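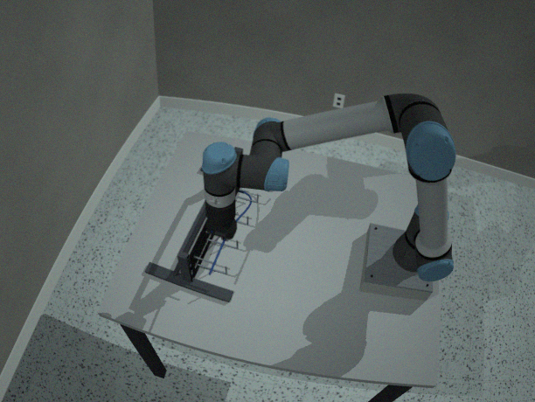
Robot arm with blue joint caps on a white table (computer render).

So, we bought a boat. I promised some of you the full story, and it is too long for one post, so I make a thread. It is a Felleck cabin cruiser, second-hand, 26 feet, built in 2000, with a Zolum outboard on the back. She lies on the Zovska, one bend above the lock.

I write this mostly for people who are buying their first boat and are a bit afraid of it, as I was. I am not an expert. I had one summer on a friend's boat and a winter of reading adverts every night in bed.

First, the adverts. After some weeks you learn the language. "Needs a little attention" means the floor is soft. "Ideal project" means there is a tree growing in it. "Reluctant sale" I still don't understand, almost every advert has it.

Ours said only: "Felleck 26, cabin sleeps four, Zolum outboard, 241 hours, cover included, viewing at Śliwiński's yard." The photos were dark and one was upside down. I think this is why it was still for sale in August.

The seller is called Garba Ugwu. He answered every question the same evening, with full sentences, and when he didn't know a thing he wrote "I don't know". I can't tell you how rare this is. One other seller answered me for two weeks only with thumbs.

About the hours. 241 is very little for an engine of this age and I was suspicious. My first thought was that it's good news, my second thought was that an engine which stands still for years can be worse than one which works.

I asked Garba. He explained that the Zolum is not the original engine. The first one was changed before his time, and he had the invoice from the previous owner in a plastic folder. He used the boat for slow Sunday trips and not in every year. So the number made sense to me.

The folder, by the way. Please ask for the folder. Ours had service receipts, the manual for the toilet, the registration papers, two old insurance letters and a hand-drawn plan of the electrical wires. The plan is wrong in one place but I'm still very grateful for it.

The viewing. She was out of the water on stands, so we could walk under her. I would not look at a boat any other way now. You see the hull, the propeller, the anodes, everything which is otherwise under brown river.

The hull was dirty but quite smooth. There were some small blisters near the waterline at the back, each one the size of a lentil. The surveyor later pressed on them with his thumb and wrote "cosmetic, monitor" in the report. I monitor them very much.

Yes, we paid for a survey. My brother-in-law said it is thrown away money for a boat in this price class. I had a different opinion and it was my money. The surveyor spent the whole morning, tapping with a small hammer. I could listen to that sound all day.

What he found: a seacock which did not turn, gas hose past its date, one window leaking into the front berth, navigation light on the left side dead, and the bilge pump switch was hanging on one screw.

What he did not find: soft deck. I had walked over every part of it before, bouncing like a child, and I was proud that we agreed.

Now the money, I know you are waiting for it. I will not write the price of the boat itself, my mother reads here. But the repairs after the survey were 2356 in total, at Śliwiński's, with lifting her back into the water. I had this estimate on paper before we agreed on the price, and Garba came down by half of it.

I didn't have to fight. I sent him the report and the estimate and asked what he thinks is fair. He phoned, we both were very polite, there was a long pause, and then he said "half?" and I said "half". My wife says this was the worst negotiation she ever heard.

What the yard did for this money: new seacock, new gas hose and regulator, window taken out and bedded again, engine service with impeller, new anodes, antifouling, crane. The light and the pump switch I did myself.

The light took me an entire evening. It was not the bulb and not the fuse. It was a green, rotten connector behind the panel where the plan in the folder shows nothing. If your light is dead, look first at the connectors. I looked at them last.

A small word about the Zolum. It starts on the second turn of the key when cold, and on the first when warm. At walking speed you can talk in the cockpit without shouting. Above that it becomes loud, and the boat puts her nose up and looks at the clouds, so we stay at walking speed.

It pulls slightly to the left. Someone at the yard told me there is a little fin under the engine which you can turn to correct this. I turned it. Now it pulls slightly to the right. I will turn it back halfway when she comes out in winter.

The cabin. "Sleeps four" is correct if the four people love each other and two of them are short. For two it's very comfortable. The front berth is ours, the table in the middle goes down and becomes another bed, but we never put it down, it has always the map and the coffee on it.

The cushions smelled. Not terrible, but like a cellar. We took off all the covers, washed them two times, and left the foam standing in the sun for a weekend at home. The neighbours asked if we are moving out. It's better now. New foam would be better still, but foam is shockingly expensive, have you ever looked?

The cooker has two flames and we can use one pan, as two don't fit beside each other. We have eaten a lot of soup and a lot of omelette. I burned the first omelette, the flame is stronger than at home.

First trip. We planned to go down through the lock and back. We arrived at the lock, there was a queue, the wind was from the side, and I lost courage. We turned round and moored at the grass bank upstream and ate our sandwiches. It was a very good day.

Second trip we did the lock. What helped me: ropes ready on both sides before you arrive, fenders lower than you think, and go in so slowly that it feels silly. And agree on the words before. "Left" is a bad word on a boat when one person is looking forward and the other one backward.

We say now "tree side" and "road side", it works on our stretch of the Zovska. On another river I don't know what we will do.

Somebody asked about the mooring. It is a simple one, wooden posts and a plank, water tap but no electricity. The fridge runs from the battery, and the battery does not love it. A small solar panel is on the list for spring. If you have one on a boat of this size please tell me what you took and how you fixed it, I don't want to drill in the roof.

Somebody else asked why a Felleck and not something newer and smaller. Two reasons. I can stand upright in it (my wife has always been able to stand upright everywhere). And the side decks are wide enough that you can go forward with a rope in the hand and not feel like a circus.

Things I don't like, to be fair: the cockpit drains are too small and block with leaves. The cover has so many press studs that my thumbs hurt. The toilet door opens against the steps, so whoever is in there must wait until the cook moves.

Things I bought and did not need: a telescopic boat hook, a second horn, a book about knots with very beautiful drawings. I use the same few knots as before.

Things I bought late and needed at once: a good head torch, a funnel with a filter, more rope. Always more rope. The ropes which come with an old boat are stiff like wire, and you will curse them in the first lock.

Garba came to visit her last month, by the way. He brought a cake and the spare key to the cabin, which he found in a jacket. He sat in his old place at the wheel and told us that the window always leaked and he just used to put a towel there. I said we have it repaired. He seemed a little bit sad about the towel.

What is left before winter: drain the water tank, take the battery home, oil for the engine, cover on, and ask Śliwiński's for a date with the crane. They write the dates with pencil in a big book, and if you come late you get the end of the list.

I will add to this thread when she is out and I have seen the blisters again. Questions about the Felleck or the Zolum are welcome, I answer in the evenings — slowly, but I answer.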